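The ferry to Grelberg left without me, so I walked up to Tullard and rented room 15 for the night. The woman at the desk swore it was quiet – it was not! Something hummed in the walls until 3, the same two notes my mother used to hum over the dishes. I hummed back (you would have too). Then it stopped, and I lay there feeling like I'd hung up on her.
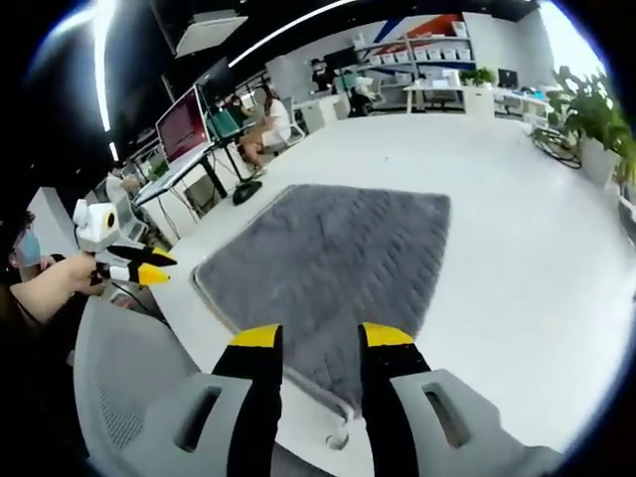 The gray rug on the white floor.

In the morning I booked two more nights.

Last updated: August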